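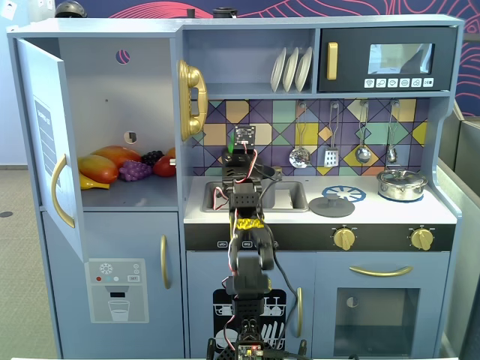
3.2 Test set-up

The arm was assembled in the shared workshop from servo brackets and fixed in front of a toy kitchen, low enough for the refrigerator shelf and the counter to be tried from one base position. Cable routing followed Alcantara's July layout, with the wiring looped along the links.

Figure 3. Arm and toy kitchen, upper refrigerator door open, toy fruit on the shelf.

Each trial began from the same rest pose. The Konon controller sent joint targets every 200 ms, and a trial was stopped after 800 of them. We ran 418 trials, of which 375 were kept; the others were dropped owing to servo resets. Joint offsets were measured again by Nseir and Khasawneh before the final block, as the elbow had drifted by then.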